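Subject: Re: [clenunstead-singers] Evening of praise in June, who can help?
From: Aino Lehtinen
To: clenunstead-singers list

Dear all,

Thank you Montserrat for the long message, and I am sorry that my answer comes after some days. I wanted first to speak with the band and to hear the recordings again. I answer between your lines, I hope it is easy to follow.

Montserrat Goicoechea wrote:
> As most of you know, we have the hall in Clenunstead for the
> evening in June. Doors at 6, music from half past. Last year we
> started late and the last two songs were dropped, and people were
> sad about it, especially the ones who came for the saxophone.
> I would like that we decide the order of songs before the first
> full rehearsal and do not change it after.

I agree with this. Last year I changed the order myself in the afternoon, and I take the blame for it. The singers had their papers in one order and the band in another one, and between the songs there was a silence while everybody was looking for the right page.

My proposal for the first half is this:

Opening, saxophone alone, then the band comes in slowly
"Wake, My Morning" (all)
"River Under the Stone" (Joelle sings the verses)
The psalm, spoken, with soft keyboard
"Carry Me Over" (choir without instruments)
"Lamp in the Window" (all, and the audience joins the chorus)

For the second half I have only ideas, and I will send them when Þröstur has told me what he can play on the saxophone without a pause. He said to me that three long solos one after another is too much for the lips, and I believe him.

> Second question. The choir from Sfeir has asked if they can sing
> with us. They are 66 persons. I have not said yes or no.

I heard them in the winter and they are very good. The basses are much stronger than ours. But 66 persons plus our own choir do not fit on that stage, I am sure of it. I have measured the risers with Nouhaila and we can put five rows if the drums go to the floor on the left side. Then perhaps half of them can stand with us and the other half can sing from the balcony. "Carry Me Over" would be beautiful like this, with one choir answering the other choir.

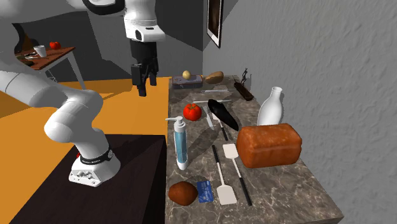 The difficulty with the balcony is the delay. When I conduct from the front, the people upstairs hear the stage a little late, and if they follow their ears they become slower and slower. They must follow my hand only. So we need a light on my music stand, and the balcony singers need to know their part by heart. I would ask Sfeir for this clearly before we say yes. Montserrat, can you write to them? Your letters are more polite than mine.

> Third. The sound. Last year the saxophone was too loud in the
> front rows and in the back one could not hear the words.

Yes. I listened to the recording again and it is even worse than I remembered. In "River Under the Stone" one hears the saxophone, the bass, and somewhere far away a person who is possibly Joelle.

Nouhaila has agreed to sit at the mixing desk again, and she has asked for the following things:

The saxophone does not use the monitor which points to the first row.
Each solo singer has an own microphone and does not pass it to the next one.
Nobody moves a stand after the sound check.
The band comes for the sound check two hours before doors, so at 4, and with the instruments already tuned.

She also wants 5 more cables of the long kind. I have two at home. If you have some, please write your name on them with tape, because last year I kept somebody's cable until the autumn and did not know whom to give it back to. 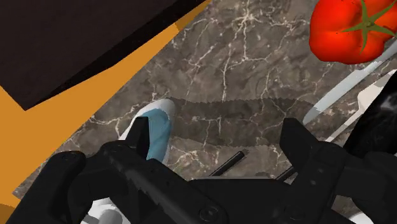 Gripper with open fingers over the marble surface.

> Fourth, the name of the evening. Joelle has proposed "Porus", and
> some people asked what it means.

I like the word, but I am afraid that we will have to explain it on every poster. Joelle, do not be angry with me. My own wish is a name which says that there will be singing and that everybody can come. "Evening of Praise" is plain, but my neighbor understands it at once. Could we keep "Porus" as the title of the opening piece? Þröstur wrote it and it has no title until now, so he has to agree also.

> Last, the collection at the door. Do we again give it to the
> music room in Drulmont?

For me yes. They wrote me that the piano is repaired now and that over twenty children come for lessons, but the small drums are in bad condition. I would like that we say from the stage in one or two sentences where the money goes. Last year it was only on the back side of the program and many did not see it.

One more thing which was not in the message of Montserrat. In the rehearsals we speak too much between the songs, and I do it too. I would like to try one rehearsal where we sing the whole first half without stopping, even if there are mistakes, and we talk after. Please bring a pencil and make a small mark where something goes wrong for you.

Please tell me until the end of the week if you cannot come to the first full rehearsal. The altos are few already, and if two of them are missing I must ask a tenor to help.

With warm greetings,
Aino

--
Aino Lehtinen
choir and order of songs, Clenunstead Singers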